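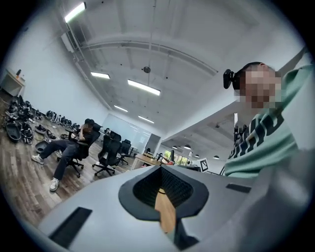
为什么同一块面团,早上整形很听话,下午就一直缩回去?
主要是松弛的时间不够,下午室温低,面筋放松得慢,我却还是按早上的时间表去拉它。

最后更新:一月

一月,烘焙工作间笔记。写给自己,也给 Drahomíra 和 Clem 看。中文还在学,有写错的地方请直接用笔改。

上次 Drahomíra 问我,为什么下午做的长面包总是比早上的短一截,两头还发圆。我当时回答“手法问题”,现在觉得这个回答太懒。所以这几次我把时间和温度都写下来,做了一个小比较。

配方没有换,还是 Werkuvis 的高筋粉,掺一点全麦,水按平时的量,盐最后放。酵种是 Pádraig Noonan 留下的那一罐,我们叫它 Biris。早上喂过,到用的时候顶部是平的,刚刚开始往下塌,闻起来有酸奶的味道,没有酒味。这个状态我认为是合适的,以前我常常用得太早。

第一批面团:和面以后盖布,放在烤箱旁边的架子上。折叠四次,每次间隔30分钟。第一次折叠时面团很粗糙,用手一拉就断;第三次开始有光泽,可以拉得比较薄。分割以后预整形成圆,松弛,再做成长条。整个过程没有问题,面团不粘手,收口也很紧。

第二批面团:同样的粉,同样的水,放在窗户那一边。折叠的次数和间隔也完全一样。区别从第二次折叠就开始了,面团摸起来凉,而且硬。我本来想,硬一点比较好整形,可是相反。搓成长条以后,我一松手,它就慢慢往回缩。我又搓了一次,它缩得更厉害,表面还裂了一条小口。这里我犯了一个错误:应该停下来等,但是我继续用力。

后来我把剩下的几块盖上布,又等了12分钟,再整形,就顺利多了。长度虽然还是差一点,不过表面没有再裂。

温度的问题需要说清楚。我们的室温计挂在门口,它只能说明门口的温度。Clem Te Moana 建议直接量面团中心,我照做了。窗户边的面团比架子上的低了将近4度。这个差别比我想的大得多。以前我们写“室温发酵”,其实这个房间里有两个室温。

Áine Daly 对我的解释不太同意。她的意见是,下午的面团不光是凉,发酵也不够,所以气少,面筋没有被撑开,自然就紧。我想她有道理。这两个原因我现在还分不开,因为每次都是一起发生的。要分开,就应该做一批发酵够了再降温的面团,和一批温度高但是时间短的面团,然后比较。这件事先记在这里,等 Alero 那张订单交完再做。

关于撒粉,也顺便写一下。缩回去的面团,很多人的第一个反应是多撒粉,我也是。结果案板太滑,面团只在上面跑,搓不长。搓长条的时候案板需要一点阻力。现在我的做法是,预整形时撒薄薄一层,搓条之前用刮板把多余的粉刮走。如果还是滑,就用湿布在案板上轻轻擦一下,注意是轻轻,擦得太湿会粘,我已经粘过了,刮板清理了很久。

烤出来的结果:第一批割口打开得很好,边缘翘起来,颜色偏深,底部敲起来声音是空的。第二批没有等的那几根,割口只开了一半,旁边裂了一道,因为整形时那条小口没有合上。等过的几根在中间,味道上我吃不出区别。Octavian Anghel 说第二批的皮更厚一些,嚼起来累。我又吃了一片,还是不能确定,可能他的牙齿比我的敏感。

蒸汽也有一个疑点。第二批入炉时,我加水比平时晚,因为找不到长嘴的水壶(后来在水池下面找到)。所以割口不开也许有一部分是这个原因。做比较的时候不应该有这种事,下次先把水壶放在炉门旁边再开始。

下一次的安排:
面团全部放在同一个架子上,不用窗户那一边。
分割之后先量中心温度,写在标签上,标签贴在盒子的侧面,不要贴在盖子上,盖子会换。
预整形以后至少松弛30分钟,用手指按一下,慢慢回来才可以搓。
搓第一遍感觉到缩,马上停,盖布,先去做下一块。
每一批留一根不割口,看它自己从哪里裂。

还有几件小事。大号的刮板边缘已经有缺口,会在面团上划出线,请不要再用它做整形。Brophy 的帆布用过以后要先晾干再卷,上次卷着放了一夜,有霉味,我用刷子干刷过,现在还有一点点味道。全麦粉只剩下半袋,如果 Drahomíra 要做黑面包,请提前告诉我。

Clem 问能不能把酵种的喂养改到晚上。我担心的是早上来的时候它已经过了最高点,不过可以把种的比例减少来试试。先用一小罐,不要动 Biris 的主罐。小罐我已经洗好,放在冰箱上层,标签还没有写。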